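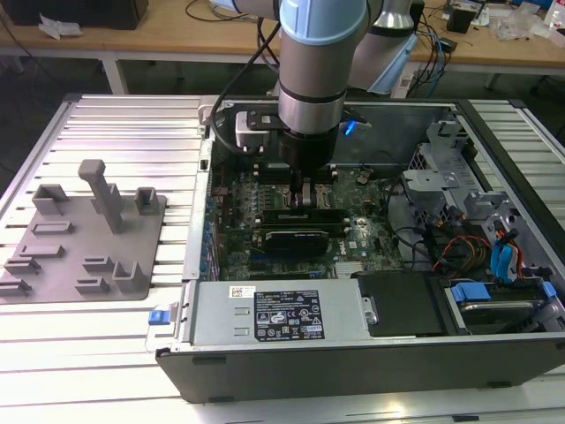
Memory first, everything else after. That has been my order of work on old towers for a few years now, and the last month has given me no reason to change it.

The machine is a mid-size office tower that came from Liviu Furtună, who was clearing a back room at Keskin and wanted the floor space. The complaint written on the tape was "slow, sometimes does not start." Two faults on one piece of tape usually means one fault and one old hard drive.

## Position

I work with the case on its side and the panel off. Upright, the modules go in horizontally and you push against a case that wants to slide. On its side, the board is flat, the slots face up, and the force goes straight down into the bench. The power supply stays where it is. On this layout there is enough room around the slots to reach them without removing the graphics card, although the card limits how far the latches can open on some boards. Check that before pushing anything.

My order before touching a module:

1. Shut down, switch off at the supply, pull the cord.
2. Hold the power button for ten seconds.
3. Wait for any standby LED on the board to go out.
4. Touch bare metal on the case, then clip on the wrist strap.

Step 3 gets skipped a lot. A lit standby LED means the board still has power on at least one rail, and a module should not go in or out while it is on.

## Removing and seating

Open the latches fully, both ends if there are two. The module should lift a few millimeters by itself. If it does not, the latch is not all the way open. Hold the module by its short edges and lift it straight up – rocking it end to end puts the load on the last few contacts.

I wiped the contacts with isopropyl alcohol on a lint-free cloth. Erasers leave crumbs and take some of the plating with them, so I stopped using them. The slots got compressed air, short bursts, can upright.

Seating is where most of the mistakes are. Line up the notch, set both ends into the guides, and press at one end until the latch closes, then at the other. Pressing in the center flexes the module and often leaves one side a fraction high. A module that is a fraction high will sometimes pass the power-on check and then fail when it warms up, and that fits "sometimes does not start" quite well.

## Testing

One module at a time, same slot, full pass of the memory tester. Then the good module through every slot. It is dull and it takes an evening, but it separates a bad module from a bad slot, and testing everything together does not.

Results for this one:

- Module A: clean in all slots.
- Module B: 251 errors on the first pass, zero after cleaning and reseating, zero on two further passes.
- Slots: all clean.

I ran both together overnight and got no errors. I am calling it a seating problem, with some doubt, because I cleaned and reseated in the same step and cannot say which of the two did it. Catinca Voicu pointed this out when I posted the numbers on Wikine, and she is right. Next time I will reseat, test, then clean.

## The slow part

The drive is the other half of the complaint. It reports more than 1,000 days of power-on time and reads steadily, with no reallocated sectors, so it is simply an old hard drive doing what old hard drives do. I copied it to a solid-state drive and kept the original in an antistatic bag with the date on it. Boot to a usable desktop went from long enough to make tea to 68 seconds. That is still poor. Most of what remains is software that loads at startup, and I leave that to the owner.

## Cables

The data cables in these office towers are always longer than they need to be, and the slack ends up next to the drive cage. I did not re-route the power leads. I did turn the data cables so that none of them rest on the heatsink shroud, and put one hook-and-loop tie on the bundle. Zip ties look better and have to be cut off by whoever opens the case next, which will probably be me.

Two things I would do differently:

- Label each data cable with its port number before unplugging anything. I had to check two of them against the manual.
- Put the screws in the order of removal. I have a Prikmont tray with a magnetic base for this and left it on the shelf.

The panel goes back on after a second overnight run, this time at normal load with the new drive in place. If Module B throws a single error it comes out for good, and Liviu gets the tower back with one module until I find a matching one.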